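4.2 Where the small stuff lives

I should say up front that this is the section I most wanted to write. The kitchen results in Section 4.1 are tidy and the numbers behave, but the bathroom items are the ones I kept thinking about on the bus home. People have strong feelings about toothpaste! We asked every household in the Junotow sample to tell us, in their own words, where each of their small daily items belonged, and the answers for toothpaste were longer than the answers for knives.

To recap from Section 3, the full set holds 3000 placement notes, and 383 of them concern things used at a sink or washstand: tubes, cups, brushes, combs, soap. A placement note is one sentence from a participant saying where an item goes and what it goes next to. We coded the "next to" part separately, and I'm glad we did (my coauthors were less sure in August, when the coding sheet doubled in length). The "where" part mostly tells you what furniture somebody owns. The "next to" part tells you how they think.

The pair that came up again and again was the tube and the cup. Some people treat the cup as the home for everything tall and thin, so the tube goes in it, usually with the cap at the bottom. Others keep the cup for rinsing and get a little cross at the idea of anything being stored in it. Then there is a middle group, which I belong to, who stand the tube beside the cup and lean it there when it gets too empty to stand by itself. On the coding sheet we called these "in," "apart" and "beside," and the labels stuck.

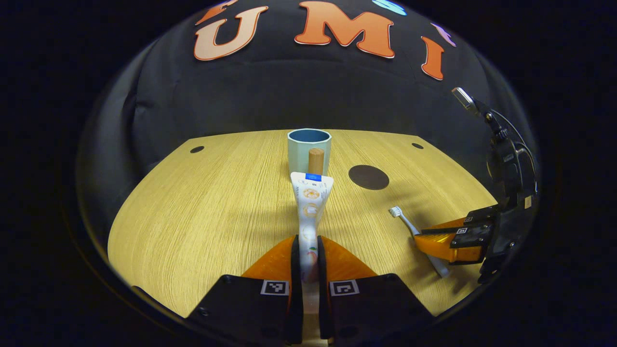

What surprised me was how much the shape of the tube mattered to which of these people chose. A toothpaste tube is an awkward object if you stop and look at one. It's flat and wide at the crimped end and narrow down by the cap, so it has no single width, and a cup that takes one end easily may not take the other. It also changes shape over its life. A new tube is firm and a used one is folded, rolled, or squashed in the middle depending on who lives in the house, and several participants wrote two notes for the same tube, one for when it was full and one for when it was nearly done. We had not planned for that. We kept both notes and marked them as a linked pair, and readers using the Sumix release of the notes will find the link in the last column.

Cups were easier, though they brought a problem of their own. A cup is a container, and once it sits on a surface people want to put things in it – pens, a comb, a stray bit of wood from some other project. Participants who said "the cup is only for rinsing" would then, a few notes later, describe some item that lived in the cup. I don't read this as carelessness. My guess is that people carry a rule and a habit side by side and only notice the gap when a form asks them to write both down. Figure 4 plots rule against habit for the whole washstand subset, and the off-diagonal cells are the ones worth a look.

Figure 4. Stated rule (rows) against described habit (columns) for the 383 washstand notes. Linked pairs are counted as two notes.

The surface itself turned out to be a weaker influence than we expected. Our pilot, run with the older Lubis form, had suggested that people on small round tables would group things toward the middle and people on long counters would line them up along the back. There's a hint of that in the present notes, but it mostly goes away once you take out the households with a mirror, who push everything back to the wall to clear a space in front of it. I would not build much on the pilot result, and I say that as the person who drew the diagram for it.

One more thing about coding, for anybody who wants to repeat this. We started with 500 notes coded by two of us separately, and nearly all our arguments were over the word "by." If the toothpaste is "by the cup," is it touching? Behind it, in front of it? We settled on treating "by" as "beside" unless the participant added a direction, and we left the original sentence in the file so that you can disagree with us. The same goes for "with," which some people clearly meant as "in."

I'll come back to the folded tubes in Section 5.1, where the Corkix shelf notes raise a very similar question for bags of flour.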